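In praise of the dull Thursday

Every Thursday, before anyone is allowed to ask the arm to do something clever, Faraji Athumani spends the first part of the morning with a hex key and a cloth. I have come round to thinking this is the most important work done in the building, and I say so as somebody who used to complain about it.
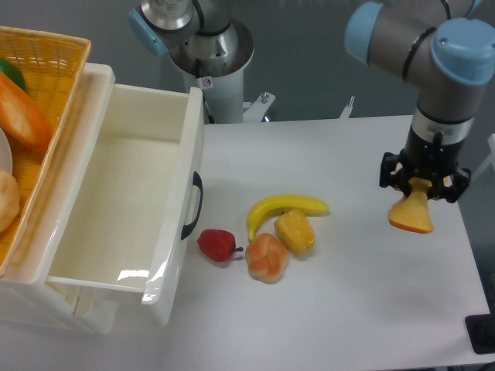 The complaint went like this. We have a two-arm cell whose whole purpose is to put pretend groceries into a drawer. It is paid for by the month. An hour in which no pretend groceries go into the drawer is, on the spreadsheet that came over from Hesley, an hour of nothing. I used to read that spreadsheet and nod. Then in September we skipped three Thursdays in a row to make up time, and I learned what the hour of nothing had been buying.

What it had been buying was mostly bolts. A gripper with several fingers is a lovely thing to show visitors, and it hangs off the wrist on a collar that works very slightly loose if you let it. You can't see it go. The hand still opens and closes, the bread roll still goes up in the air, and everyone is pleased. But the fingertips are now arriving two millimetres from where the software believes they are, and two millimetres is the difference between picking up a toy pepper by its middle and flicking it across the table by its stalk.

We did not look at the collar, of course. We looked at the software, it being the expensive part and therefore the part worth blaming. We retrained. We moved the lamps. Someone wrote a long message about reflections on the plastic. By the end we had 1,075 attempts logged and a theory about bananas. Faraji came back from leave, took hold of the hand, gave it a wiggle, and went to find his key.

I should be fair to the theory about bananas, which had charts.

My argument is a simple one, and I expect people who run proper factories to find it embarrassing that it needs making. In a factory the machine has a maintenance sheet and a person whose name is on it. In a lab it has a great many people who are interested in it and hardly any who look after it. We talk about the arm as though it were an idea. It is a heavy object on a bolted pedestal, with a cable along its back that gets bent every time the elbow moves, and it wears the way a garden gate wears.

Zunovine, who sold us our service contract, will tell you that the answer is a dashboard. I have seen the dashboard. It has five coloured dials and it was green throughout September. It knows the temperature of every joint and has no opinion whatever on the collar, the drawer unit that somebody nudged while hoovering, or the table, which has a foot that needs winding back down whenever the weather changes. I have nothing against dials. I would just like them to come with a person who puts a hand on the thing.

Faraji's routine would fit on a postcard. Power off. Check the base bolts, then the wrist, then the fingers one at a time. Run a thumb down the cable for flat spots. Wipe the fingertips, which collect a fine grease from the toys that I prefer not to think about. Push the drawer unit back to its tape marks. Power on, send both arms to their home positions, and touch each one to a pin on the table to see whether it agrees with itself. If it doesn't, recalibrate before doing anything else, even if the visitors from Grunitz are already in the car park. Especially then, he says, though I notice he has never had to meet them at the door.

The usual objection is that all this will be unnecessary soon, when the machines learn to correct for their own slack. Perhaps they will. Our friends at Moges are working on it, and last I heard they had lost a fortnight to a loose screw in the camera mount.

In the meantime I have moved the Thursday hour to its own line in the spreadsheet, under "production". Hesley have queried it twice. I have told them the drawer is getting its groceries, and that they are welcome to come and hold the cloth.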